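Participants wanted: can a machine do your laundry yet?

Taltcombe Household Automation Study, second round

We are looking for 30 adults who do the washing at home and have strong opinions about it. No technical knowledge is needed. We already have enough engineers - what we miss is people who know how a shirt should hang.

You will watch the robot arms work with hangers, T-shirts and folded cloths, do the same chores yourself at your normal speed, and then mark both results on a simple form. In our first round, 111 garments were judged. Towels went well. Collars and thin straps did not, and we would like to understand why your hands find this so easy.

Each session takes two hours at our Cidden rooms. Payment is $700 for the full programme in June, with bus fare reimbursed. Please wear flat shoes and clothes of a neutral colour. You must be 18 or older and able to stand for 30 minutes. 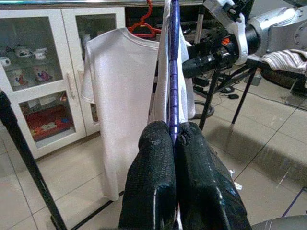 Emanuel Ursu, from the first round, wrote to us that he still hangs a shirt faster than any arm he watched, but he would give the job away tomorrow if the shoulders came out straight. He also asked for more chairs - these are now ordered.

To apply, write a few lines to Manuela Valentini, Groltex Labour Studies, and tell us which chore you would give to a machine first. Applications close on 27 May 2018. We reply to everyone.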